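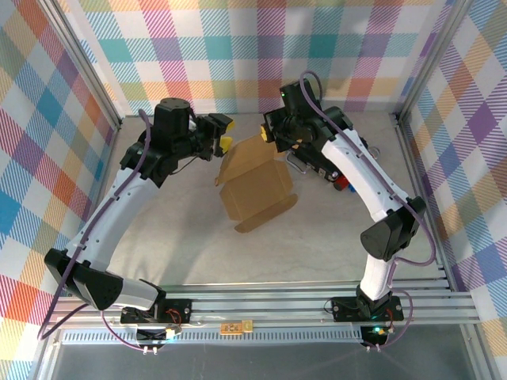

Dratisetti Tirnach Shin Guards — club set

$289 the set, GST included. In stock, all sizes except junior small. Junior small back in June.

Shin and instep guard for kickboxing, Muay Thai and MMA sparring. Four pairs to a set, you pick the sizes, mixed is fine. Singles pairs on request, ring the shop, they're not on the website yet.

Each guard 400 g in the adult medium. Juniors lighter, large a bit heavier. Light for a guard with a proper instep on it.

Padding
Two layers. Jituvix foam up front, firm, the stuff that takes the shin-on-shin clash. Softer open foam behind it against the leg. The firm layer runs right up to just under the knee and wraps further round the outside than the inside, as most of the checks land on the outside. Instep is a separate piece with the same foam, stitched on with a gap so the ankle bends. Will feel stiff the first two or three sessions. Give it a week of classes before you decide.

Not a knee guard. Plenty of people ask. Knee is bare, wear a sleeve if you want something there.

Outer
Synthetic leather, matte. Black, navy or maroon. Maroon is a slightly darker colour than it looks on some phones. Edges are bound and the binding is sewn twice along the calf side where guards usually let go.

Straps
Two wide straps at the back of the calf, Åberg hook and loop, plus elastic under the foot. Hook side faces away from the leg so it doesn't chew up your training partners shorts. If the loop side fills up with lint, pick it out with an old toothbrush. Replacement straps are sold in pairs, same fitting for every size.

Sizing
Measure from just below the kneecap to the bend of the ankle, standing, foot flat. Not lying on the couch.
Junior small — primary school ages, usually
Junior large — most kids starting high school
Adult small
Adult medium
Adult large
Between sizes go down for sparring, up if you've got thick calves. A guard that's too long hits the knee every time you lift the leg and you'll hate it. Junior and adult are the same pattern, just scaled, so a small adult can wear junior large no worries. Instep is cut generous on the juniors.

Left and right are marked inside the top edge. Put them on the right legs. They do spin if you don't.
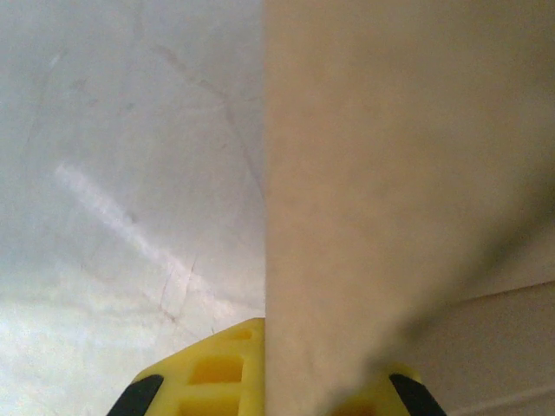 Grey-white surface with scuff marks and hairline scratches, beige panel to the right.

Looking after them
Wipe down after class, damp cloth, bit of mild soap. Straps open, stand them up somewhere with air moving. Don't leave them in the boot of the car in summer — the glue under the binding goes soft and then you've got a flappy edge. No washing machine. No dryer. No bleach. Club sets that get shared around, use a gym spray that's safe for synthetics and let it dry before they go back in the tub.

Foam goes flat eventually. Press your thumb in over the middle of the shin, and if it stays dented or you can feel the leg behind it, time for new ones. Weekly sparrers will get there sooner than the kids in the beginner class.

What coaches say
"We went through a set of cheap ones every couple of terms. These have stayed put on the little kids, which is the main thing, I was spending half the class doing up straps." — Hadiza Ogbonna, junior kickboxing coach

Competition use
Check with your own body first. Some comps want cloth pull-on guards, some want a certain colour per corner. We can't tell you what your promoter will accept, and we don't refund for guards that have been fought in.

Delivery
Orders in before midday go out same day, Monday to Friday. Regional takes longer. Pick up from the counter is free, bring the order number. Late opening Thursday, handy if you want to try sizes on — bring your own socks.

Returns
30 days, unworn, tags on, straps still in the paper. Wrong size is fine, we swap it, you pay postage one way. Stitching or strap faults are covered for six months of normal training. Send a pic of the fault and one of the inside label, saves us both a few emails. Normal wear and tear on the outer isn't a fault, sorry.

Goes with
Dratisetti kick shield, curved
Dratisetti junior headgear, open face
Åberg replacment straps, pair
Mesh gear bag, fits a full club set

Contact us | Shipping & returns | © Dratisetti Fight Gear, all rights reserved | Back to top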